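Sketano Tabletop Fishing Set
Item 2142
Section 3: Setting up the tray and the buckets

We know it's tempting to tip everything out and start fishing, especially if there are small people waiting at your elbow, but please give yourself a little time with this section first. The whole set goes together without tools, and once you've done it a couple of times you'll hardly need to look at the page.

Before you begin

Pick a table that is flat, steady and happy to get splashed. Two tables pushed together do very nicely, as long as they are the same height and the tray sits on one of them and doesn't straddle the seam. A white or pale top is pleasant to work on, because drips and the little clear parts are easier to spot. Have an old towel ready, and a second one if you own a second one.

1. Rinse the blue tray, both buckets, the net and the soft toys under the tap. Plain water is fine. A drop of dish soap is all right too, but rinse it off well or you'll have foam in your pond for the rest of the day.

2. Look over the net. The mesh is clear and very fine, so hold it up to a window and turn it slowly. Check the small metal collar where the loop joins the handle, and give the handle a gentle wiggle. If it feels loose, set the net aside and ask for part 385, the replacement net.

3. Lay the net down in the bottom of the tray and put a toy beside it. The loop should lie close to flat with the toy's arms draping over it, and this is a good moment to get a feel for how soft and grabby those arms are.
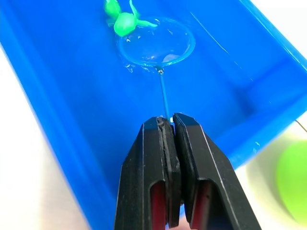
PARKDALE, March
Notes from the play table

We try every set out at our own table before the guide goes to print, and these notes come from that table. The green toys show up beautifully against the blue, so if you have a very young player, start with one of those. The arms like to catch on the rim of the net. Let them! It makes scooping a good deal easier, and a toy that hangs half in and half out of the loop still counts as a catch in our house rules.

4. Set the tray toward the front of the table where everyone can reach it, and leave enough room in front of it to rest a wrist.

5. Put the lime-green bucket and the pink bucket to the right of the tray, one in front of the other. Left-handed players may well prefer them on the other side, and nothing in the game minds which you choose.

6. Decide which bucket is for the catch and keep that one empty. The other can hold tinted water if you like to play the "potion" version on page 19.

Caution: Food coloring stains. Keep the tinted bucket away from clothes, rugs and unsealed wood, and don't carry it across the room while it has anything in it.

7. Scatter the toys over the floor of the tray, mixing the colors. Spread them out a little for beginners and bunch them up when you want a harder game.

8. Move anything you aren't playing with to the back of the table. Screwdrivers, rolls of tape and the like can stay there in a row if you still need them for another job, but they should be well out of a child's reach during play.

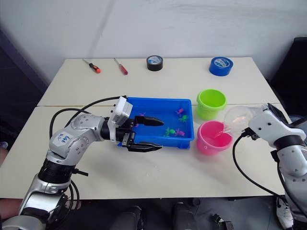 PARKDALE, March, afternoon
More notes from the play table

Pink and green toys together are cheerful to look at, and they give you an easy way to play in teams: one side fishes for pink, the other for green. With the green bucket standing behind the pink one, the shorter players had to stretch a bit, so feel free to slide the two side by side. Try the game dry first if you have the patience for it. Picking toys off a dry tray teaches the hand what to do, and the water can come after.

9. Add clean, cool water from a jug, pouring slowly into one corner. The tray takes 3000 ml at the most, and less is perfectly good for a first game.

Caution: Never leave a young child alone with water, even shallow water. Empty the tray as soon as the game is over.

10. Wait for the ripples to settle, then lower the line over the side of the tray. Keep the tip of the rod low, close to the rim, and let the line hang down into the water by itself. If the toys have gathered into a tangle, don't tug. Loosen them with your fingers, or bring the whole bunch up in the net and sort it out on the towel.

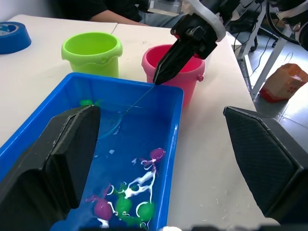
11. When everybody has had a turn, lift the toys out and squeeze them gently over the tray. Pour the water away, wipe the tray and buckets, and stand the net upright in a dry bucket overnight. Pack the set into its Gurnon storage bag only when every piece is fully dry, mesh included.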